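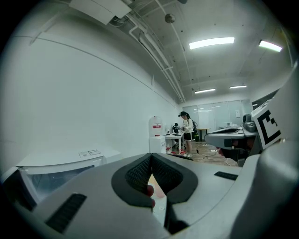

The turntable is the round glass plate that carries food in a microwave oven, and it's one of the cleverest plain things in any kitchen! Microwaves heat a cavity unevenly, with strong spots and weak spots, and a slow spin carries the food through both. Most plates sit on a roller ring and lift out for washing.

Drinks are the classic load. A single cup usually goes near the rim of the plate, where it travels in a wide circle, though plenty of people put it in the middle out of habit. Cups with a bumpy or dimpled wall are a lovely choice (easy to grip), but plastic ones should be marked as microwave safe. Stirring halfway through evens out a drink nicely.

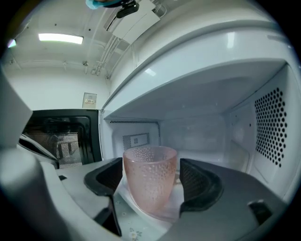

Paloma Quintanilla prefers to heat a drink at 50 percent power and stir it 2 times, and finds that this matters more than where the cup stands.

Vents in the cavity wall let steam escape and should be kept free of splatter. A damp cloth and a little dish soap do the job beautifully.

Related articles
Roller ring
Drinking cup
Microwave cookware
Kitchen vents

Search this site Go

Last updated in September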